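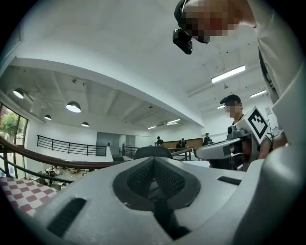

White housing with the dark gray mesh recess.

Sun 19 July

Shoe bench notes, continued from the last page. Subject is the Velow trainer again, the limited colorway, and whether anything under the paint differs from the standard pair. The release sheet says "retuned for explosive movement." I have read that line on so many release sheets that I no longer see it. What I want is a durometer number.

Pairs on hand: the standard Velow in gray, the limited Velow in copper, and one Prodden trainer as a reference because we already know how that one behaves. All the same size. Left shoes for cutting, right shoes for wear. The copper pair came in the fancy box with the slide-out drawer and the second set of laces. Box goes on the shelf. It does not get a score.

Weights first. Copper is heavier than gray by 5 grams, left shoe against left shoe, insoles in. Took the insoles out and the gap stayed, so it's in the upper or the sole. My money is on the metallic film. It's a full overlay from the eyestay to the heel counter and it feels like it, stiff when you pinch it across the forefoot. The gray pair has bare mesh there. If I'm right, the limited pair is the same shoe with a coat of something on it that makes it hotter and less willing to bend, for more money.

Durometer on the midsole, medial and lateral, heel and forefoot. Both Velows read the same within what I trust this gauge to tell me. Repeated after lunch in case the room had warmed up. Same again. So much for retuned, at least in the foam. I suppose they could have changed the plate. Will find out when I cut.

Flex test. Clamped at the heel, bent at the ball, 200 cycles by hand crank, both left shoes. Gray one loosened up the way they all do. Copper one loosened less, and a crease opened across the film at the big toe joint, with a whitish line in it. Not cracked through, but I would not bet on it lasting to November if somebody trained in it properly. Most buyers will not train in it properly. They'll wear it to brunch, and for brunch it will do fine.

Note to whoever uses the crank next: the clamp pad is slipping again. I put a strip of old outsole rubber under it. Do not throw the strip out, it's the fix.

Cut both lefts lengthwise on the band saw. Plates look identical to me. Same outline, same thickness by caliper, same mold mark near the arch. Glue line is neater on the copper pair, for what that's worth. One neat glue line could just be a good day at the factory. Somebody is going to want to write "improved construction" on the strength of this. Please don't.

Lacing. The eyelets on the copper pair are metal and on the gray they're punched and bonded. The metal ones look good and they chew the laces. After the flex cycles there was fuzz at the top 2 on the medial side. The spare laces in the box are the same stuff in black, so they'll fuzz too.

Traction. Dry gym floor sample, pull sled, standard load. Prodden grips best, as before. The two Velows are even. Damp sample, all three are poor and the order falls apart from one pull to the next, so I'm not ranking them. I know the page template wants a ranking. The template can have a blank.

Side question, raised last week and still unsettled: does the Hsu insole change any of this? The claim going around is that dropping a Hsu into the Velow gives you a firmer heel and better landings. I tried it in the gray right shoe. It is firmer underfoot, yes, in the sense that there is now a second, firmer thing under your foot. It also raises the heel enough that the collar sits lower on the ankle, and I could feel myself lifting out on side shuffles. That was me, one foot, one session. I'd like two more people of different weights before anybody repeats it as a finding, and I don't count.

Jasen sent their own test sheet for the copper pair. I went through it twice. Energy return is given as a percentage with no drop height, no load and no mention of how many impacts the foam had taken first. Comparing it with ours is pointless until they fill that in. There is also a bar chart with no zero on the axis, which makes a tiny gap look like a cliff. Asked for the raw numbers. Not holding my breath.

What I'm willing to say so far:

Copper and gray Velow have the same foam hardness and the same plate, going by one pair of each. Copper is a bit heavier and stiffer in the upper. The film creases. The metal eyelets are hard on laces.

What I'm not willing to say: anything about speed, jump height or "explosive" anything. We haven't measured it and one bench can't.

Also, one pair of each is thin. If the gray pair happened to be from a firm batch and the copper from a soft one, they could meet in the middle and I'd never know. Ordered another gray in the same size. Can't get another copper at list price, they're gone, and I won't pay resale for a shoe I'm going to saw in half.

To do
Weigh the film itself. Peel a patch off the cut left and weigh it against the same area of mesh.
Breathability on both uppers, smoke box, once the gasket is replaced.
Right shoes go out for wear. Log floor type each time, last round was useless without it.
Recheck the gauge against the test block. It was 2 points off in spring and I don't remember writing down that it got adjusted.

Cut halves are in the tray, bagged and marked. Copper insole is missing, check under the saw.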